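双臂收纳任务：把示教数据从2000条减到535条之后

10/12/2025

这周把往包里装东西的那组实验收了个尾，趁还记得，写一下。 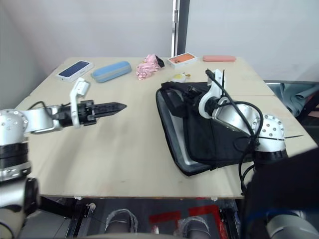
Doğukan Eren看完初稿以后回了一句，说数据少了四分之三成功率还往上走，他第一反应是测试集漏了，让我先查这个再谈方法。我查了，测试时的物品摆位是单独生成的，和训练数据没有重合，随机种子也换过。所以下面的数字我暂时是信的。

先说任务。桌上一只软包，开口朝上，远端一排小件，一只手臂负责管住包口，另一只负责取放。难的一直是包口。硬盒子的开口在哪儿就是在哪儿，软包的口每放进去一件东西都会变形，策略如果只记住了示教里那几种包口形状，到第三件就开始往包沿上撞。

最早的做法很直接：采2000条完整示教，从第一件装到最后一件，整条拿去训练动作分块的模仿学习策略，块长40步。这一版我们内部叫Kuduton，在测试里单件放入还行，整套装完的比例很难看。看失败录像，多数不是抓取失败，是放的那只手下去的时候，包口那边已经塌了，而管包口的手臂还停在原来的位置上。

问题出在数据里。遥操作的人熟练以后，包口快塌的时候手会提前补一下，动作很小，混在长轨迹里几乎学不到。而且每个人补的方式不同，有人往外拉，有人往下压，平均以后就等于没有补。

后来改成Plirasden这一版，改动有两处。

第一处是切段。把完整示教按夹爪开合和接触状态切开，只留包口形状发生明显变化的那些段，再加上每件物品前后的过渡。切完以后做了一次筛选，同一种包口状态下如果有几种互相冲突的补救动作，只留往下压的那种。选往下压没有特别的理论依据，只是它在我们的夹爪上最稳，往外拉的时候布料容易从指面滑掉。筛完剩下535条。

第二处是等待。原来两只手臂共用一个动作头，输出是同步的。现在管包口的手臂有一个额外的输出，表示包口是否可以放入，取放的那只手在下降之前要等这个值过阈值。标签是从示教里自动推的，取放手开始下降的时刻往前推一小段记为正，其余为负，没有人工标。

测试一共跑了1035次放入，物品从手机盒到笔袋都有，初始位置每次打乱。和旧版相比，整套装完的比例有明显提高，撞包沿的次数降得最多。具体的表格等Urszula Pawłowska那边复核完再放出来，她用的是另一台机器，夹爪不一样，如果趋势一致我会放心很多。

为了弄清楚哪一处改动起作用，做了拆分。只切段筛选、不加等待，撞包沿就已经少了大半。只加等待、用原来的全部数据，效果很小，因为旧数据里的补救动作本来就没学会，等多久包口也不会自己张开，机器人就一直停在那里。两处都加，剩下的那部分失败才继续往下掉。我原先以为等待是主要贡献，这个判断错了。

还有几件没做好的事。

软布类的东西仍然是最差的一类。抓起来以后下垂的长度不固定，放进去时经常有一角搭在包沿上，策略认为已经放完就走了。目前没有检测这个的办法，腕部相机在那个角度被自己的夹爪挡住了。

走线也要重新弄。手腕附近的线弯到某些姿态会有拉力，末端位置能差出几毫米，对硬盒子无所谓，对包口就有影响。Tokarz的导线夹订了，还没到货。

等待的阈值是手调的，换一个包就要重新调。试过一个更硬的帆布包，原阈值下几乎每次都等到超时，调低以后又正常。这说明那个输出学到的很可能是布料的外观，和开口到底有多大关系不强。下一步想把开口宽度估出来再接进去，用深度图做一个粗的就够。

训练代码在Mimum那个仓库的分支上，切段脚本也在里面，接触判断用的是夹爪电流，换硬件的话那几个参数要自己改。数据暂时没有公开，有几段轨迹的时间戳对不齐，12月内整理好再说。

补一条，有人问为什么不在筛选的时候把冲突动作都留下，换成能表达多峰分布的策略。试过扩散的版本，训练时间长了不少，包口补救确实保住了两种，但偶尔会在执行中途从一种换到另一种，结果比只留一种还差。可能是块长的问题，40步对补救动作来说太长，短的还没跑完。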